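Reading the Havside boundary award, second attempt

My notes on the Havside arbitration last June drew more post than anything else on this blog, most of it pointing out that I had treated the award as one decision when it is two. I have now been through all 182 pages again, with the annexes this time, and the corrections are below.

The first decision concerns the shelf. Both governments accepted a median line as the starting point. The quarrel was over which coasts count when the line is drawn. The tribunal gave the Gebremichael islets a territorial sea and nothing further, so they have no effect on the line beyond twelve nautical miles. I wrote that they had been given "half effect". That was wrong. Half effect was the fallback claim of the southern government, and it was rejected at paragraph 158 in two sentences.

The second decision concerns the licences. Gundex held a permit for 3596 square kilometres, granted by the northern side before either state had ratified the relevant convention. Caneck held a smaller one from the southern side, overlapping it in the east. The tribunal said it had no jurisdiction to cancel either. It did say that a permit cannot survive in waters which its grantor turns out never to have held, and left the parties to work out what follows. The practical result is that Gundex keeps the western blocks and has a piece of paper for the rest.

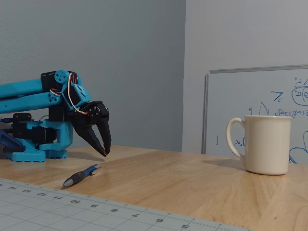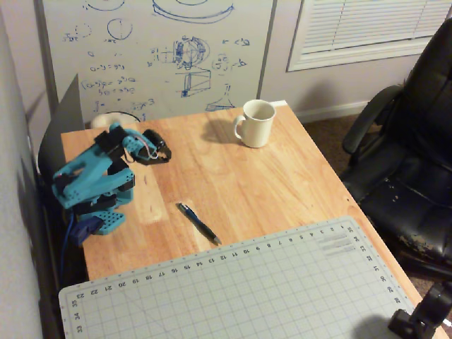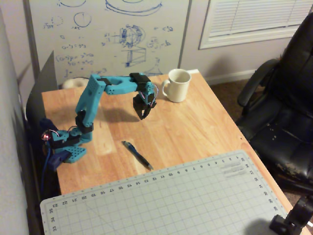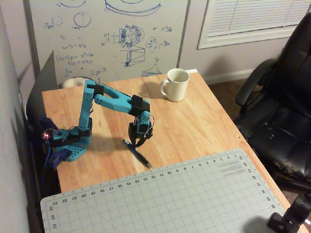 Matvii Ostapchuk wrote in to disagree with that last point: the eastern blocks are not worthless to Gundex, he says, as the award leaves untouched the compensation clause in the original permit, and a company with a claim against the northern treasury has something it can sell. He also thinks I underrate paragraph 7, where the tribunal records that both sides undertook not to drill in the disputed area while proceedings were pending. If Caneck's seismic work went beyond what that undertaking allowed, the southern government may owe something as well.

I accept the first argument with a reservation. The compensation clause refers to "withdrawal of the permit by the grantor". There has been no withdrawal. The northern ministry has been careful to leave the permit on its register, and I suspect it will stay there for years. Whether a permit emptied by a third party's ruling counts as withdrawn is a matter of northern contract law, on which the award is silent.

On the second I am less sure. The undertaking covers drilling and "works of a permanent character". Towed seismic survey leaves nothing on the seabed, and earlier tribunals have generally put it on the permitted side. The southern government's own pleadings call the survey "preparatory", a poor choice of word, but I doubt it carries liability.

Two smaller corrections. The coordinates in my earlier table used the old northern datum for turning points C and D, which moves both of them slightly west. And the joint fisheries zone is not part of the award at all. It comes from a separate exchange of letters, which lapses unless renewed by both sides.

The revised table will replace the old one once I have checked the conversion against annex 4.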